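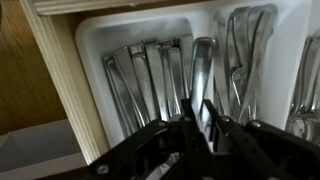

Fig. 1. Wrist camera, fingers at the left compartment.

Service Robotics, Unit 2: Faults in Household Manipulation

I love this unit, and I hope you will too. Grasping flatware out of a drawer sounds like the dullest job a robot could have, and it is one of the richest sources of faults I know. Thin, shiny, tangled, packed side by side – every sensor you trust will let you down at least once.

Our case is the Piltum fault. Piltum is the task planner we use in the kitchen lab. In January it ran a long series of drawer trials and stopped with code 1508, "grip confirmed, load mismatch." In plain words: the fingers had closed to a width that looked right, but the force reading at the wrist did not match a single utensil. The planner had been told to treat a good width as a good grasp, so it lifted anyway. Two handles came up together, the second one slipped, and the arm drove it sideways into the drawer wall before the force limit tripped.

Look again at Fig. 1 and ask yourself where one handle ends and the next begins. The edges are thin dark lines, and the steel is full of reflections. A depth sensor has a hard time with that, and so do people!

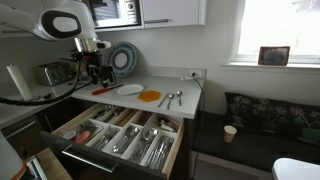
Dénes Szilágyi

The chain of causes

Work backward from the stop, as we did with the conveyor in Unit 1.

The arm stopped because the force limit tripped. The limit tripped because a utensil was wedged between finger and wall. It was wedged because the lift went ahead on a doubtful grasp. The lift went ahead because the width check could overrule the force check. And that rule was there because somebody (me, I'm afraid) had grown tired of false alarms with light spoons and changed the priority.

Please notice how far we traveled from the metal. The gripper was fine. The Okero force sensor was fine too, and it reported the problem 500 milliseconds before the stop. Nothing was listening.

Cable routing, a side issue

While we are at it, find the black cable in each of the two wide views. With the wrist low over the counter, a hanging loop can come close to an open drawer, and a drawer has a long handle that is very good at catching things. Győri's checklist asks you to move the arm through its full reach by hand, at rest, and watch the slack the whole way. Do this before every session. It takes a minute, and I still find things.

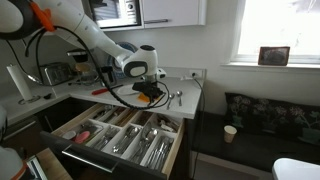
Fig. 3. Gripper down at the counter, drawer open.

What we changed

Width and force now have to agree before any lift. If they disagree, the fingers open, back off and try once more, then ask for help. Speed inside the drawer is capped separately from speed over the counter. We reran 500 grasps with the new rule, and code 1508 came up again, several times, each time before the lift. I was delighted. A fault code that arrives early is doing its job.

For next time

Read the Zastano chapter on guarded moves. Then draw the fault tree for this case on one page, with the false alarms on it as well. Bring a spoon from home if you can – the more awkward the shape, the better.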